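Zosatcombe Community Rooms: waste and tidying scheme
Progress report to the Grunham Fund, second quarter
Prepared by Adhiambo Rugemalira, 2024-07-12

Dear Kulap,

You asked for something shorter than last time. I have left out the history of the skip.

Money first. Of the 1000 pounds awarded we have spent 219, mostly on bins, bags and hooks. A further 55 went on a replacement lid for the kitchen caddy, a sum I queried twice and then paid. The rest is untouched, apart from what we have promised Ovidiu Bucur for shelving in the back corridor. He has measured the corridor three times and got two answers.

The bins are in. Every room now has one, including the small meeting room, where for years people had left their rubbish on the windowsill in the apparent belief that it would be collected by birds. Domnica Vasiliu reports that the windowsill has been clear since May, except after the quiz.

Bags have been the harder part. The first lot were too small for the round bins and slid down inside at the first teabag. We have moved to a larger black bag, which folds well over the rim and leaves enough hanging outside to get hold of. We bought nearly 900 of them, so I would ask the Fund not to suggest a different size.

We also agreed to keep a bag on the wall by each bin. Traian Manole wanted a cupboard. We have stuck up hooks, at a fraction of the price, and the bag is knotted at the top and looped over the peg. It will win no prizes for looks, but people can find it.
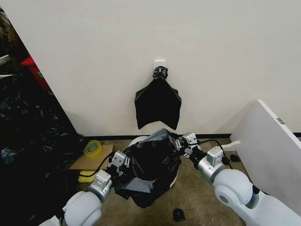 White bin being fitted with a black bag, with another bag on the wall hook behind.

Still to do before the autumn: the corridor shelves, labels for the recycling, and a decision on who empties the kitchen bin on Fridays. Three people have told me it is one of the other two.

The carpet cleaning quote from Caline has arrived and is under discussion. I will send it separately, when you are sitting down.

Adhiambo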